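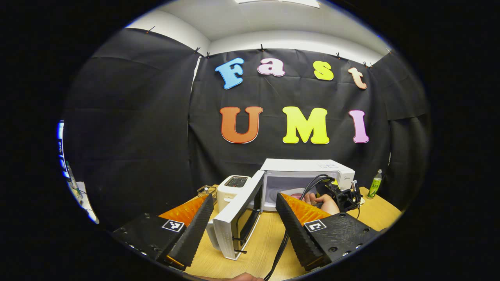 What happens to a kitchen hand's job when part of it is automated?

Most of the job stays, and the order of the work changes. At Nedside, a meal service that sends out 920 trays a day, reheating and plating used to fill the morning shift. Once machines took over the reheating, staff spent more of that time on checking labels, portioning and cleaning. Three positions were reclassified and training hours rose to 41 per person.

Karim Nassar, the shift supervisor, had to rewrite every roster. This chapter follows his kitchen from February onward and looks at pay, skill and workload.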